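What We Learned About Soup and Daylight
Project report by Réka Csizmadia and Dezső Borbély

We started in July with a question that came up over lunch (a very long lunch, I admit!): do people eat more slowly when they sit near a window? We handed out 95 short surveys in Altton, and 52 came back filled in, some with lovely notes in the margins.

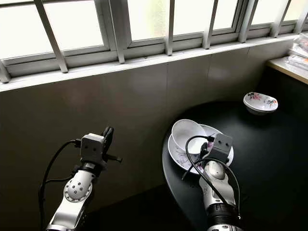

Figure 1. White dishes on a black table near the window.

Most people told us they linger longer in daylight, though a few blamed the soup.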